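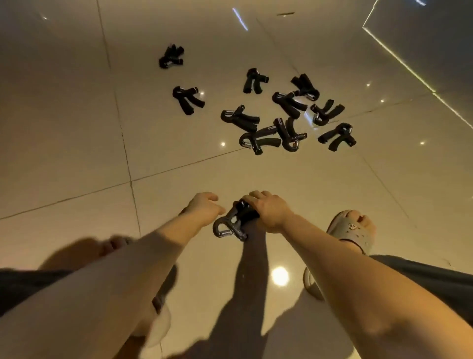 Clerness Grip & Strength Club: Kit Room Blog

Jul 8, 2018 | Posted by Nia Prydderch | 31 shares | 3 comments

Picking hand grippers up off a tiled floor and putting them in a plastic box is, according to the Trivden brochure, "an ideal first task for automation". I've read the brochure twice and had the man on the phone, and I still don't believe it.

Trivden's offer is called the Bramora. You get a single arm on a wheeled base, a camera on a pole, and a tablet to boss it about with. It costs £158 a month, and there's a 14-day trial if you give them a card number first. They're pitching it at gyms, physio rooms and school sports halls, places where small kit ends up all over the floor and somebody has to bend down for it.

I can see why that sounds good. My back would like it too. But look at what the thing would have to pick up. A gripper is two foam handles and a spring, and the handles splay out, so there's no obvious place to grab it. Drop a few together and the handles of one end up lying across the next. The springs and the metal bits are shiny, our tiles are shiny, and the lights bounce off all of it. I asked whether the camera copes with glare and was told it "performs well in most lighting". I asked which lighting it doesn't perform well in and he said he'd get back to me.

He hasn't.

Then there's the box. All the video on their site shows the arm dropping foam balls into an open tub as wide as a paddling pool. We use clear boxes with clip lids, and if you chuck grippers in any old way the lid won't go down. You turn one, push it along a bit, feel it settle, then lay the next one over it. I do that without thinking. The brochure has a line on page 2 about "intelligent packing" and nothing at all on what that means.
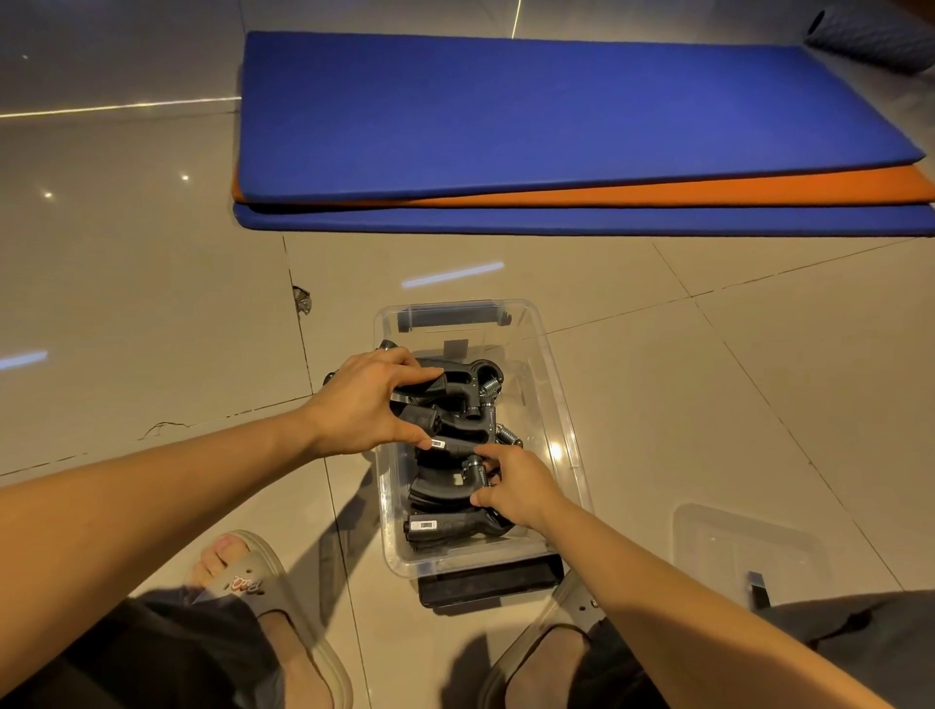

I also wanted to know about speed. The figure Trivden gives is 6 items a minute, "dependent on object". Dependent on what about the object? If it's foam balls, I'd expect grippers to be slower. Even taking the 6 at face value, I can clear a session's worth by hand before the tablet has finished asking me which room I'm in. (The one they let me try at the Durrani sports hall open day in January took an age to start. Maybe it's been sorted since.)

To be fair to them, what I saw at Durrani did move nicely. It was quiet, it stopped when I put my arm in the way, and it picked up a skipping rope handle first go. It then dragged the rest of the rope behind it across a mat and knocked over a cone. The chap demonstrating it picked up the cone himself and carried on talking. 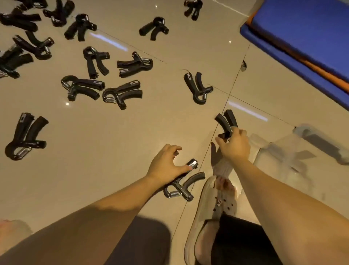
What bothers me most is the small print. Any object that isn't on their list has to be "taught", and teaching is charged on top, per object. Hand grippers aren't on the list. Neither are roller mats, which are half of what we own. So the monthly price is for a machine that knows about balls and beanbags, and the real price is whatever they decide later. I asked for that in writing as well.

I'm not saying it can't be done. I'm saying I'd want to see our grippers, on our floor, going into our box with the lid shut, before anyone types in a card number. If Trivden want to bring one round I'll put the kettle on. Until then it's a no from me.

Comments (3)

Gerardo Morelli
We had the trial where I work. It was all right with tennis balls. Anything with a spring or a hinge it picked up and put down again in the same spot. Sent it back before the fortnight was up, and check your statement after, they took the first month anyway.

Da-eun Yang
Bit harsh I think! You wouldn't judge a dishwasher by whether it can do your one odd-shaped pan. If the teaching fee is small it might still be worth it for somewhere bigger than us.

Sunee Thongsuk
What would they charge to teach it the grippers, did he give even a rough price? I'd be wary of "per object" if every resistance counts as a different one.

Contact the kit room | © Clerness Grip & Strength Club | Back to top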